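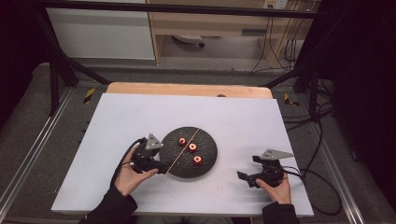 Winter suppers at Tultwood: what we cooked, what it cost and what comes next

The autumn run of Friday suppers has finished and the kitchen is closed for a fortnight while the new extractor goes in. The last one was the fullest we have had, with 37 people sitting down to eat and a few more who came only for pudding. The menu was built around things on sticks, which was Severyn Didenko's suggestion and which worked well enough that we will do it again in the spring.

Severyn cooked lamb over charcoal in the yard, with onion and red pepper between the pieces. The lamb had been in a marinade of yoghurt, garlic, cumin and lemon since the night before. He is firm that the salt goes in at the start and the lemon goes in late, an hour before cooking, as it makes the outside of the meat chalky if left overnight. Several people asked for quantities. For two kilos of diced leg he uses a large pot of plain yoghurt, six cloves of garlic, two tablespoons of ground cumin, a level tablespoon of salt and the juice of two lemons.

The vegetable version was mushrooms, courgette and halloumi, cooked indoors under the grill. Soak the skewers for at least half an hour. We forgot with the first batch of these in October and the ends burned through before the cheese had taken any colour. Cut the halloumi thick and turn it to lie flat on the stick, or it splits. Courgettes want to be cut thicker than you think too.

Flatbreads came from a dough made with flour from Zurov, the small mill on the Silterden road. It takes more water than supermarket flour and needs a longer rest. We made the dough at two o'clock, left it covered until five, and rolled it out as people arrived. Anyone who wants a bag can add their name to the sheet by the serving hatch. The mill sells to us by the sack and we split it at cost.

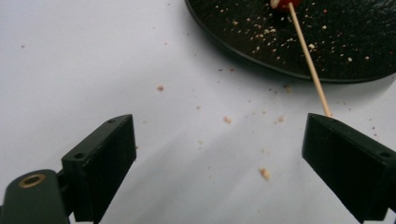 The other thing people asked about was the price. Suppers have been £5 a head from the beginning and we would like to keep them there. The food itself is covered at that price as long as more than twenty people come. What it does not cover is gas, charcoal and breakages, and those have been coming out of the money from the plant sale. There will be a jar by the door in the new year for anyone who wants to put in a bit extra. The price on the board will stay the same.

The extractor is the big item. The old one has been noisy for two winters and in November it stopped altogether halfway through a pan of onions, so the last few suppers were cooked with the back door propped open. The replacement is a Gunnlaugsson unit and comes to £745 including fitting. That is more than we hoped, but the cheaper quotes left out making good the wall, and the wall is in poor shape behind the old housing. The fitters expect to be out in two days. The rest of the fortnight is for the plaster to dry and for painting.

While the kitchen is shut the hall is open as usual. The toddler morning will bring its own flasks. The choir has moved its tea break to the small room, where there is a kettle but no sink, so please carry cups home to wash or leave them in the blue crate.

A note on storage. The tall cupboard beside the fridge has been sorted and relabelled. Dry goods are on the top two shelves, oils and vinegars in the middle, and serving dishes at the bottom. Please do not put opened packets back without a clip. We had mice in September and do not want them again. There were also three jars of home-made chutney with no date on them, which have been thrown away. If one was yours, sorry.

The 52 bus has a new winter timetable and the last one back to Silterden now leaves at twenty to ten. Suppers will start at half past six from now on so that nobody has to leave before pudding. Lifts can be arranged on the night, and there is room to park four or five cars behind the hall if people tuck in close to the hedge.

The next supper will be in the second half of January. It will be soup and pies, which suit the weather and mean fewer people standing in the yard. We need two people who are happy making pastry in quantity and one who can collect potatoes from the farm on the afternoon. The oven holds twelve pies at a time, so fillings will be made the day before and the baking done in batches from four o'clock.

After that, Severyn has offered two daytime sessions on cooking over charcoal, once the evenings are lighter. They will cover lighting the fire without firelighters, judging when the coals are ready, and cutting meat and vegetables so that they cook at the same rate. Eight places each time. You will need an apron, a sharp knife and something for lunch in case it all takes longer than planned, as it did when he tried it out on us in the summer. Children over ten are welcome with an adult.

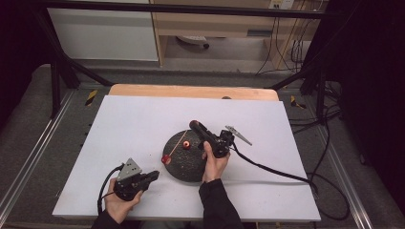
Two small red pieces and a thin stick on the speckled disc.

Lost property from the autumn is in the box under the coat pegs. It includes a green casserole lid, one child's glove, a pair of reading glasses in a tartan case and a very good bread knife. Anything still there at the end of January goes to the charity shop, apart from the knife, which we will keep.

If you would like to cook at a supper, or wash up, or suggest a menu, put a note through the hall letterbox or speak to whoever is on the hatch. Menus for February and March are still open – we have had one vote for curry and one for fish.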